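Shared desks and cable mess, what worked for you?
Desk Setups > Offices and shared rooms

wetia_fern
Posted September 26, 2026
We have three big monitors back to back with other people's desks and the cords are winning. I finally bought a Nilau tray that screws in under the desktop and I love it!! Before I order more, does anyone use something they like better?

pilcrow234
Trays are great until you have to swap one cord, then you're lying on the floor with a flashlight. I went back to plain hook-and-loop ties. Cheap, quick, done.

gatier_fan
Gotta disagree, pilcrow. I've had a Gatier tray since June and opened it up 2 times. You just label both ends of everything first (masking tape is fine).

pilcrow234
Labels fall off. Mine did, anyway.

mossandmugs
Can I put in a word for the riser shelf? Best thing I ever did for my desk! It lifts the screen and you get a whole extra spot underneath for papers and flat stuff, so the desktop is free for the laptop and your coffee. I'd do that before any tray.

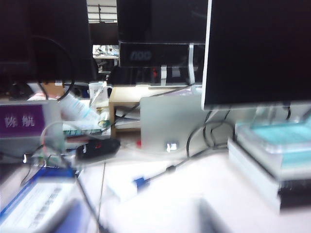
The thing I'd still fix first is the slack. Long cords always end up in loops on the desktop, so buy shorter ones where you can, and get the power strip off the desk if there's any place to mount it. Then go wild with ties!

wetia_fern
Ooh, shorter cords, I hadn't even thought of that. Measuring tonight!

gatier_fan
Measure with the monitor turned all the way to one side. I didn't and had to send two back.

pilcrow234
OK, the riser I'll agree with. Still no tray for me.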